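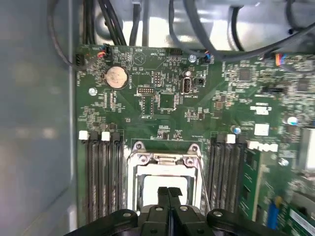
I went to the Carrilho repair fair mostly for the soup, and I'm not even a little bit embarrassed about it! My sister-in-law had been going on about the lentil one since last winter, and the doors opened at ten, so I figured I'd eat early, look at a few lamps, and be home by lunch. Reader, I got home at five. The fair takes over the old Zemen carpet warehouse for two days every January, and it's much bigger than I expected, with rows of tables for toasters and sewing machines and zippers and bikes. The computer corner was the one I thought I'd skip, but I ended up hanging around there for a good while, looking down at a green motherboard with its processor socket sitting open and the four memory slots on its left bare, and thinking about the old desktop in my hall closet that I have been meaning to deal with for 7 years. Guess who's digging it out this weekend.

Anyway, back to the fun parts. Parking was 2 dollars in the church lot on the corner, and it's a short walk if you don't mind the hill (I minded the hill). Admission is free but you need a ticket for each thing you want fixed. I'd brought my grandmother's mantel clock in a tote bag wrapped in a bath towel, and my ticket was number 34. They were on number nine. So I wandered.

The sewing room was my favorite by a mile. It's upstairs, it's warm, and it smells like steam irons and coffee. Mahsa Parsa was running the darning table and she let me ruin one of my own socks for practice, then showed me how to weave back and forth over a wooden egg until the hole closed up. Mine looks like a waffle. I'm wearing it right now anyway! She also sold me a little card of wool thread in mustard yellow, which I did not need at all.

Downstairs there's a swap shelf, and you should get to it early — by noon it was mostly extension cords and fondue forks. I did pick up a Trumeck hand mixer still in the box, with both beaters and somebody's handwritten recipe for lemon bars tucked inside. I've made the lemon bars already. Too sweet, but the crust is great.

My number finally came up after three. The clock man (I never caught his name, he had a magnifier strapped to his head the whole time) took the back off, hummed for a bit, and told me the mainspring was fine and the whole thing just needed cleaning and a drop of oil. It cost me 40 dollars, and it has been ticking on my bookshelf ever since, a little fast.

Oh, and the soup! Sold out by eleven thirty. I had a grilled cheese.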